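4.2 Where the ants were coming in, and what I did about the bait

I should say first that section 4.1 makes the survey sound tidier than it was. I had a plan, with a neat sheet for each flat, and by the second afternoon I'd mostly given up on the neat sheet and was writing on the back of it. Pest survey people will know the feeling. The Mosdale blocks were all built to the same drawing, so I'd expected the pharaoh ants to be using the same routes in each one, and they weren't having any of that.

What I had in hand was 1427 completed bait card readings from 445 flats. A card was a square of stiff paper with a dab of something sweet and a dab of something fatty, left out for an hour and then looked at. I scored a card as positive if there was at least one live worker on it when I got back. I didn't score dead ants, or ants walking past, or ants the tenant told me I'd just missed (there were plenty of those!). Oláh's older protocol does allow a passing ant within a hand's width, and if you want to compare my numbers with that work you'll need to bear it in mind, as mine will come out lower.

Kitchens first, then. Most positive cards in kitchens were behind the cooker or at the point where the pipes come up under the sink, and that held in all the blocks. Worktops were much patchier. I found trails that ran happily along the back edge of a worktop for its whole length and then vanished into a gap I couldn't have got a fingernail into. I also found flats with a filthy worktop and no ants on it at all, and spotless ones where the card was covered before I'd finished writing the flat number down. I'm wary of making anything of this. Housekeeping came up in nearly every conversation I had with the managing agents, and my readings give them very little to lean on.

The fatty bait deserves a paragraph of its own because it gave me the most trouble. Pharaoh ants switch between sugar and fat or protein depending on what the colony needs, so a sugar-only card will miss some colonies some of the time. I began with peanut butter, which went stiff on the cards in warm kitchens, and I had to drop it in any household with a nut allergy. Lard was fine for the ants and horrible for my rucksack. I ended up on plain mayonnaise, a smear the size of a lentil, put down with a cocktail stick and replaced after 20 minutes if it had started to dry at the edges. 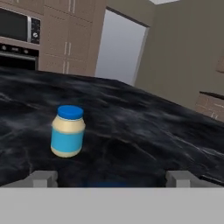
Figure 3. Mayonnaise jar on a black marble countertop (computer rendering).

Mayonnaise isn't a perfect answer either. It varies from brand to brand in oil and vinegar, and I can't rule out that the vinegar puts some workers off. I bought one brand and stuck with it for the whole survey, so at least whatever error it brings in should be the same error everywhere. A side test on 100 cards, half with mayonnaise and half with lard, showed no difference I'd be willing to defend, though I'd like to see it done again by somebody with more patience and a proper laboratory colony.

Bathrooms were the surprise. I'd put them down as a minor site, with one card each by the basin, and I wish I'd used two. Positive cards turned up beside the basin pedestal and, again and again, near the boxed-in riser that carries the hot water pipes from floor to floor. That makes sense once you think about it, given how much these ants like warmth and moisture, but I'd been thinking about food and had designed the whole thing around food. If I were starting over, the riser would get its own card in every flat and its own column in the table.

The riser matters for treatment too. Flats stacked above one another were far more alike in their readings than flats side by side on the same landing. I'd gone in expecting the opposite, with ants strolling along the corridor skirting from door to door, and I did see that in one block, but only in one. In the rest the corridor cards were nearly always clean. So a contractor who treats a flat and its two neighbours on the landing may well be treating the wrong neighbours, and it would be better to go up and down the stack first.

Two of the blocks had been sprayed before I arrived, by a firm working from the Lenodow guidance, which at that time still allowed a residual spray at door thresholds. I've kept these blocks in the main table but marked them. Spraying is a well-known way to make pharaoh ants worse, because a disturbed colony can split and set up in several new places, and the sprayed blocks did have more scattered positives than the others. I can't show that the spray caused it. They may have been worse to begin with, and there were no readings from before. I asked for the earlier complaint logs and was given a folder with most of August missing.

In the unsprayed blocks we went on to use a slow-acting gel bait, placed with the Fovari applicator, at the sites where the cards had been positive and nowhere else. Tenants were asked not to use shop-bought sprays in the meantime – a big thing to ask of a person with ants in the bread bin, and I'm sure some of them did anyway. I've no reliable way of knowing which. The follow-up readings are in section 4.3, along with the flats I had to drop because I couldn't get back in.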